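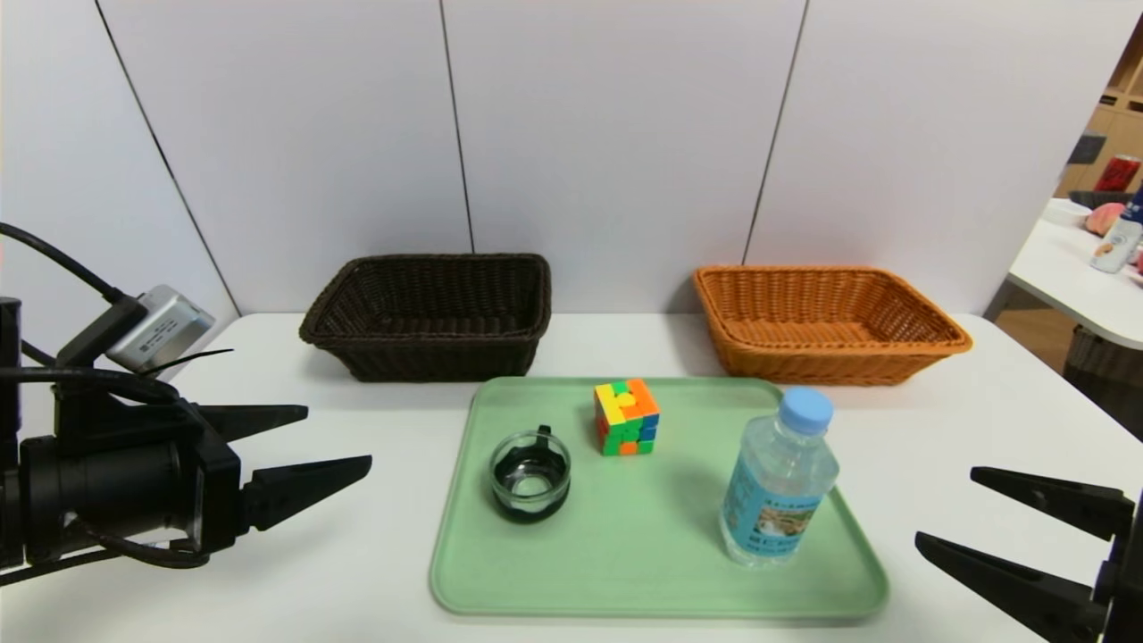 *Page last changed: March, licence section reworded*

# Leltia tray-clearing set: notes from a trial

This repo holds our copy of the sample recordings that ship with the Leltia two-arm kit, plus our notes on whether the kit is worth the 3,000 pounds Mladenović asks for it. We had it on loan at the Tunmont workshop. We paid nothing and promised nothing.

The sales sheet calls it "a ready-made household helper skill". What you get is one task: small items on a green tray, two wicker baskets behind it, two arms. The cube, the cup and the water bottle are in the task sheet by name, so any claim about "everyday objects" rests on those three.

## What's in the folder

| Folder | Contents |
|---|---|
| `head/` | video from the head camera |
| `wrist/` | video from the wrist cameras |
| `joints/` | arm positions, one CSV per run |
| `notes/` | our comments, plain text |

The sheet promises 50 runs. The download has 30. Of those, 29 open without errors; run 17 has a joints file with a header and nothing under it. We reported this and were told a fuller set is "planned", with no month attached.

## Things to check before you trust it

- Success labels were filled in by the seller. We found no written rule for what counts as a success. Does an item lying across the rim of a basket pass?
- Lighting hardly changes between runs. A model trained on this may do badly next to a window.
- Head and wrist clocks drift apart in the longer runs. `align.py` helps a bit.

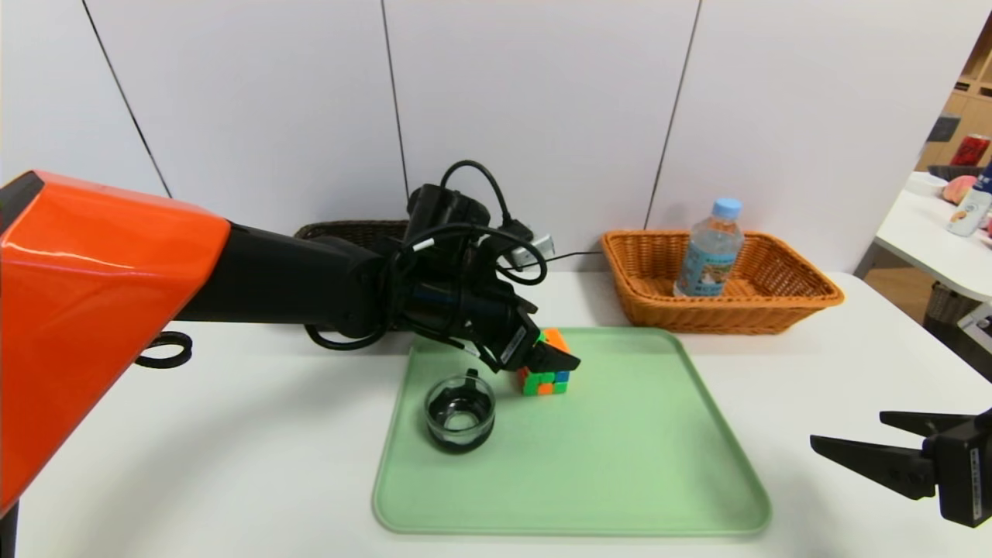 **Can I train on this set alone and expect the arms to cope with my own cups and bottles?**

We would advise against it. The range of items is too narrow, and the seller gives no results for anything outside the task sheet. Record your own runs first and treat these as a check that your loader works.

## The kit itself

Setting up took an afternoon, most of it spent on the manual, which describes an older menu. The grip force setting goes from "soft" to "firm" with no units. Spare fingers are sold in pairs only, and the price list we were sent leaves their price blank.

The support plan is where we would push hardest. It covers the arms and leaves out the cameras, and the skill depends on the cameras. Ask for that in writing before you sign. Claltbridge, the reseller, told us it could be added "on request" and then didn't answer the request.

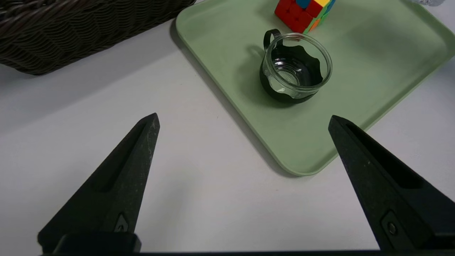 Asanka Paul thinks we are being too hard on the recordings: the wrist video is good enough to learn finger placement from, and a small honest set is easier to clean than a huge messy one. Fair on the second point. We still want to see the labelling rule.

## Licence

Recordings: non-commercial use, according to the PDF in the download. The website says "free for any use". We have gone with the PDF. Our notes and scripts are MIT.

## Contact

Open an issue. Gyula Dobos looks after `align.py`; please attach the joints file if you report a drift problem, and say which run it came from.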